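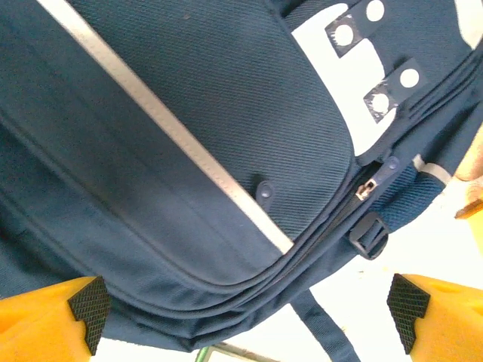 Zastwood schools to hand out 374 backpacks

Wednesday, February 15, 2023

Families in Zastwood can pick up a free school backpack from the Oller Centre this week. The Aquino Fund paid for 374 bags, up from 154 last year, and Kornis Hardware covered the cost of delivery.

Navy blue was chosen so the bags suit every school's uniform, and each one has a reflective strip on the front for the walk home. Inside are exercise books, pencils and a drink bottle.

Bags are limited to one per child. Parents should bring a school letter or report showing the child's name. Students in Year 12 can collect their own. Any bags left over will be kept at the centre for children who change schools before May.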